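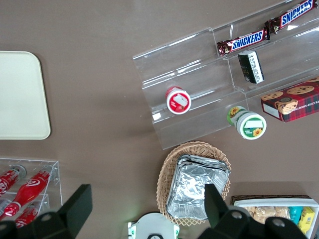 Two Snickers bars on a clear stepped rack.

Compression faucet

From the Clembridge Home Repair Encyclopedia
Last edited 2024-08-25

A compression faucet is the old-fashioned kind with separate hot and cold handles that you turn several times to open and tighten down to close. It's also called a washer faucet or a stem faucet, and in my part of Clembridge you'll hear people call it a "screw-down." I grew up with them, I still have four in my house, and I've rebuilt every one of those at least once, so I volunteered to write this entry when the old one got deleted for being two sentences long.

How it works

Inside each handle is a threaded stem. When you turn the handle clockwise the stem travels down, and a rubber washer screwed to its bottom end presses against a metal ring called the seat. Water comes up through the hole in the seat, so once the washer is squashed against it the flow stops. Turn the other way and the washer lifts off. That's the whole machine! The only other part that matters is the packing, which seals around the stem up near the handle so water doesn't climb out the top while the faucet is running.

Newer faucets (cartridge, ball and ceramic disc types) don't squash anything when you close them. They slide one hole past another. If your handle stops after a quarter turn, you probably have a ceramic disc and should be reading that entry.

Parts

Handle — held on by one screw, usually hiding under a little cap marked H or C. Pry the cap with something thin. I use a butter knife, and yes, I have scratched things.

Packing nut — the first nut you meet under the handle. On many faucets it threads over the stem and squeezes the packing.

Bonnet — the bigger nut that holds the stem assembly in the faucet body. On some models the bonnet and packing nut are one piece, which confused me for most of an evening the first time.

Stem — brass, threaded. Hot and cold stems are often mirror images of each other, so don't mix them up on the counter.

Seat washer — rubber, flat or beveled, held on by a brass screw.

Seat — a brass ring down in the body. It may unscrew, or it may be cut right into the casting.

Packing — graphite string on old faucets, a rubber O-ring or a shaped packing washer on later ones.

Common problems

Dripping from the spout is nearly always the seat washer. It gets hard, or it gets a groove worn in it, and then people crank the handle tighter to stop the drip and that chews the washer up faster. My mother did this for years. You could hear her bathroom faucet being closed from the driveway.

If a new washer still drips after a week or two, suspect the seat. Run a fingertip around it (water off, please). It should feel smooth all the way. A nick or a rough patch will eat a fresh washer in no time.

Water around the base of the handle while the faucet is running means packing. Try snugging the packing nut an eighth of a turn before you take anything apart. I've fixed more leaks that way than I'd like to admit, having already bought the parts.

A chattering or humming sound when the faucet is partly open is usually a loose seat washer. The little brass screw backs out over time and the washer flutters. It sounds much worse than it is — the first one I heard had me convinced the pipes were coming out of the wall.

Replacing a seat washer

Shut off both valves under the sink and open the faucet to let the pressure off. Plug the drain. I skipped that step once and that screw is still down there somewhere.

Take off the handle, then the packing nut or bonnet, then turn the stem out as if you were opening the faucet and keep going. Hold the stem so it can't spin, remove the brass screw at the bottom and pick the old washer out. Sometimes it comes out in crumbs. Match the new washer to the old one for width and shape, put it in flat side toward the stem, and tighten the screw until it's firm without bulging the rubber.

While the stem is out, wipe the threads and put a little plumber's grease on them. Use the silicone kind that's safe for drinking water. Then everything goes back in reverse order. Open the shutoffs slowly with the faucet half open and let it spit for a bit before you close it.

Seats

A removable seat has a square or hexagonal hole through the middle, and you need a seat wrench, an L-shaped thing with tapered ends. Push it in hard and turn counterclockwise. Mine was stuck so badly that I left penetrating oil on it overnight, then rinsed the body out really well afterward.

If the hole is plain and round, the seat probably doesn't come out and has to be dressed in place with a seat grinder. Go gently, three or four light turns, and check with your finger. You can always take off a bit more.

Local models

A lot of the postwar houses in Clembridge were fitted with the Gautier two-handle faucet, and it's the one I get asked about most. It takes a beveled washer and a removable seat, and the caps are threaded, so don't pry them. Unscrew them with a rubber glove on. The Cluline came later and looks very similar from outside, but it has an O-ring in place of string packing and a flat washer. Closoten made laundry sink faucets with a bonnet so wide that my ordinary wrench wouldn't open far enough, and I ended up borrowing one from next door. The stems on the Closoten are five-sided at the handle end, and a handle from anything else won't fit.

Repair or replace

I'm biased toward repair. A washer costs pocket change, and I was once quoted $500 to swap out a Gautier that needed one washer and a seat. I did the job myself on a Saturday in April and it's been fine. That said, if the body is cracked, or the stem threads are worn so badly that the handle wobbles and slips, I'd let it go. Stems for the odd brands are getting hard to find, too. Save the good parts from anything you take out, and label the bag.

See also

Ball faucet
Ceramic disc faucet
Packing nut
Shutoff valve
Water hammer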